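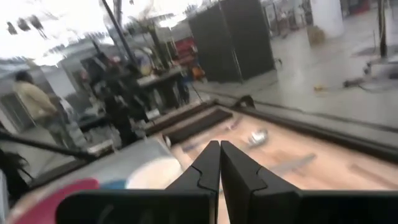
Does the packing staff have to stay next to the table while the arm is working?

One trained person must be in the same room and able to reach the stop button, but does not have to stand at the table. The other staff can do other work, as long as they keep outside the marked line.

Section 7. Changing from hand work to arm work

This section is for the shift lead and for all persons who sorted small parts by hand before the Trilley arm was installed. Please read it together, before the first shift. Electrical connection is explained in Section 3 and is not repeated.

7.1 Before you start

1. Put the key switch on the Trilley control box to HOLD. The lamp becomes yellow.
2. Clear the work table of everything that does not belong to the job. Tools, gloves and drinks go on the side shelf.
3. Look at both gripper fingers. If a finger is bent or has a crack, do not start. Write it in the shift book and call the service contact.
4. Check that no cable lies across the path of the arm.
5. Ask everybody to step behind the line, and wait until they have done it.

CAUTION: In HOLD the arm keeps its position but the motors have power. Do not put your fingers between the gripper fingers.

7.2 Starting the job

1. Turn the key to RUN.
2. On the screen choose the job number. Small mixed parts are job 540.
3. Press START and stay at the control box until the first 7 parts are placed.
4. If a part falls, press PAUSE. Pick it up by hand only when the lamp is yellow.

Note: The arm moves at 300 mm per second in the first week. Only the shift lead may change this, with code 3454. Please do not write the code on the box.

7.3 What is different for the staff

The person who sorted before is now the operator of the cell. The operator fills the trays, looks at the rejected parts and decides if they are good — the arm does not decide this. At Brarnska, where we made the first installation in May, the operators changed places every two hours. We recommend the same, as watching a machine makes people tired in another way than sorting does.

The daily target for hand sorting must be taken off the board. It has no meaning for the new work and it gave bad feelings at Brarnska when it was left there.

Note: Keep one hand sorting place ready. It is used when the arm is in service, and new staff should learn the parts there first.

7.4 End of shift

1. Press PAUSE, then turn the key to HOLD.
2. Empty the reject tray.
3. Turn the key to OFF and give it to the next shift lead. The key must not stay in the box.

Questions on this section: Maarten Boersma, Herath service desk.
Text last changed November 29, 2023.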